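**Assistive Handling Equipment Program – progress report to the Prilton Fund**
Prepared by Doina Popescu, Equipment Planning, Tresard
Reporting period ending December

## 1. Status

The program remains within its approved scope. The first robotic arm and gripper have been installed at the Julum site and are in regular use for tabletop handling trials. The purchase of the second arm has been deferred to the next period, as set out in Section 3.

Selim Taşdemir continues as technical lead. Guido Longo joined in the second month of the period and has taken over supplier correspondence, including the open warranty query on the gripper fingers.

## 2. Work at the tabletop station

Trials are carried out on a white table with ordinary kitchen items and toy foods: a bowl, small plates, a banana, a piece of orange and a ketchup bottle, among others. The items were bought locally from the consumables line. The Fund asked at the last review whether purpose-made test objects would be needed. Our advice is that they are not needed at this stage, and the amount reserved for them can be released.
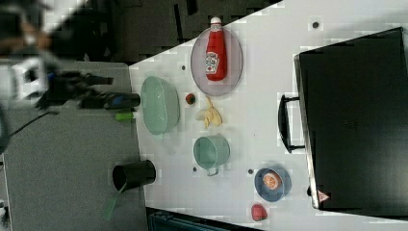

## 3. Equipment budget

Three matters require the Fund's attention.

**Second arm.** Kos, our supplier, has revised the delivery period from 4 weeks to 8. We have not placed the order. Delivery would now fall after the station at the second site is due to be fitted out, and we would prefer to align the two. The quoted price is held until the end of the next period.

**Grippers.** The original plan allowed for one gripper per arm with no spare. Mr Taşdemir has asked that a spare be added, together with a replacement set of fingers. We support the request. The cost can be met from the released test object funds without any increase to the total.

**Trial hours.** The plan provided for 200 hours of supervised operation in the period. The log shows 171. The shortfall is due to the late electrical inspection at Julum and will be carried forward. Operator wages for the unused hours have not been claimed.

## 4. Grasping trials

Work in the second half of the period centred on picking up single items by their sides. The bottle has been the main trial object – its shape makes small errors in finger placement easy to see – and the results have informed the finger specification sent to Kos. Deolinda Rebelo is preparing a separate note on cycle times, which will be forwarded once it has been checked against the log. 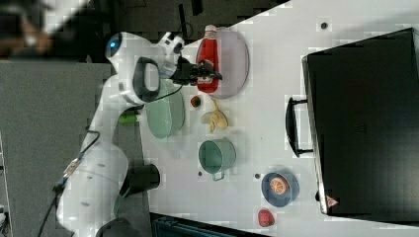
*Figure 2. Gripper closed on the ketchup bottle, Julum tabletop station.*

## 5. Risks

The supplier's delivery period is the principal risk. A further extension would push the second site's opening past the current grant year, and we would then seek a variation. Viera Pešek has obtained an indicative quote for short-term hire as a fallback. It is dearer per month than ownership and we do not recommend it for more than one quarter.

Floor space at Julum is adequate for one station only. No expenditure on a larger room is proposed.

## 6. Approvals sought

- Release of the test object reserve and its transfer to the gripper line.
- Deferral of the second arm order to the next period.
- Carry-forward of the unused trial hours.

A revised budget schedule is attached. Questions about the schedule should be directed to Mr Longo.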